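Visit report: Zorham handheld gripper station, Nunitz

Print this page
E-mail this page

The visit took place in December and was confined to one station, the one Zorham uses for household handling tasks. Our host was Yolanda Ayala, who has charge of the hardware. We had asked to see maintenance practice and were given the whole morning for it.

The station works with a pair of handheld grippers, one per hand, moved by an operator standing at a table. The position of each gripper is taken from a square black-and-white marker carried on a block at its base. Most of the upkeep follows from this. If a block shifts on its seat, every position derived from it is wrong by the same offset, and the fault does not show until someone plots the data.

Marker blocks are therefore checked at the start of each shift, beginning at 8.30. The gripper is set in a steel cradle, the pose is read for 15 seconds and the result compared with the stored value. A block outside tolerance is removed, the seat wiped and the block refitted with new screws. Old screws are not reused. Ayala put the time for a refit, including the second reading, at 40 minutes, most of it spent on recalibration.
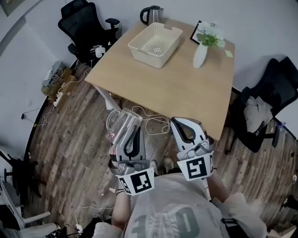 Fingers are treated as consumables. They are inspected for splits along the inner edge and changed in pairs, left and right together -- mixing a worn finger with a new one moves the closing point off centre. The present set is a Peltico part and is replaced after 800 closures on smooth items such as pitchers, later on softer goods. The earlier Cuervo fingers lasted longer but slipped on clear plastic. We were shown a tray of used ones, and the wear was plainly heavier towards the tip.

The opening width is calibrated separately with two gauge blocks. Both grippers must agree to within 2 mm at full opening. Play in the trigger linkage is the usual cause of disagreement, and is taken up with a shim at the pivot. No lubricant is used near the fingers.

Cabling is the weak point in our view. Chargers and leads run at floor level, and Zorham has logged over 15 connector faults since the station was set up. An overhead feed is planned. We suggested strain relief at the gripper end in the meantime, and a spare lead for each side.

The fault log is kept on paper and copied up at the end of the shift. We asked for a blank sheet and the cradle drawing -- both to follow by post.

Print this page
E-mail this page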